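Vetness Teaching Kit, Set-up Guide
Section 5: Showing the arm a task by hand
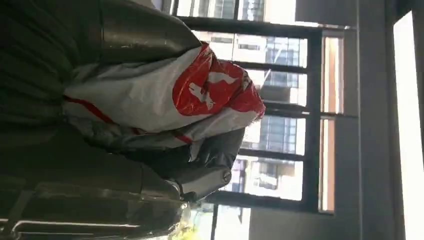 One reader of the last edition, Ziółkowski, wrote in to object that hand guiding teaches the arm how a person pushes an arm, and that a person pushing an arm moves nothing like a person doing the job. We have left the section in and agree with most of the objection. Read what follows with that in mind.

The sales sheet says the arm "learns from you." It records joint positions, gripper opening and the wrist camera view while you move it, and a model is fitted to those recordings later. If your recordings are poor, the model will be poor too, and it will repeat your mistakes at a steady speed.

Before you start

1. Finish Section 4 (payload and tool weight). An arm with the wrong tool weight will drift up or sink when you release the brakes.
2. Clear the reach of the arm. Keep one person at the stop button for the whole session.
3. Choose one object and one task. "Tidy the bench" is not a task. "Pick up the bag and put it in the bin" is.
4. Check the wrist camera view on the tablet. Strong daylight from a window can leave the arm and gripper nearly black against it. Auto exposure is on by default and we suggest turning it off.

Recording by hand

5. Press and hold the guide button on the wrist. The arm goes slack after a short tone. If there is no tone, let go and see fault 146.
6. Move the arm to the start pose and tap Record.
7. Guide the gripper to the object with both hands on the wrist collar. Keep your fingers off the gripper. Keep them out of the camera view too, or the model may come to expect fingers.
8. Close the gripper with the thumb switch. Wait for the grip light before lifting.
9. Carry the object to the end point, open the gripper, back away and tap Stop.
10. Play the recording back at low speed with nobody inside the marked area. Delete it if the path looks jerky. Do not keep it "for variety."

CAUTION: The arm will go slack only while the guide button is held. Letting go locks it where it is, and a hand caught between the upper and lower segments will stay caught. Press the stop button, then use the manual brake release.

Note on soft objects. Plastic bags, cloth and film are the hardest things to teach. A crumpled bag takes a new shape on every pick, so playing back one recording proves very little. The grip light is also unreliable on thin plastic — it reads finger force, and two fingers pressing on each other feel much the same to it. Look at the bag yourself.

Recording by remote control

11. Plug the Komham hand controller into port 2 and restart the tablet. Hot plugging is listed as supported. In our experience it works until it doesn't.
12. Set the motion scale to low.
13. Follow steps 6 to 10, using the trigger in place of the thumb switch.

Remote control keeps your hands out of the view, but you lose all feel for the object. Expect slower recordings with more pauses. Trim the pauses in the Amar editor, or the arm will learn to wait.

How many recordings?

The box says 5. We would treat that as enough to find out whether your camera is pointing the right way. Change the object's position and the lighting between recordings, and test on a layout you never recorded.

Storage: the tablet holds 2000 recordings and then overwrites the oldest without asking. Export before you reach that point. If an export stops with code 1614, the drive is full or was formatted on another system.

Section revised 25/07/2025. For brake release, see Section 7.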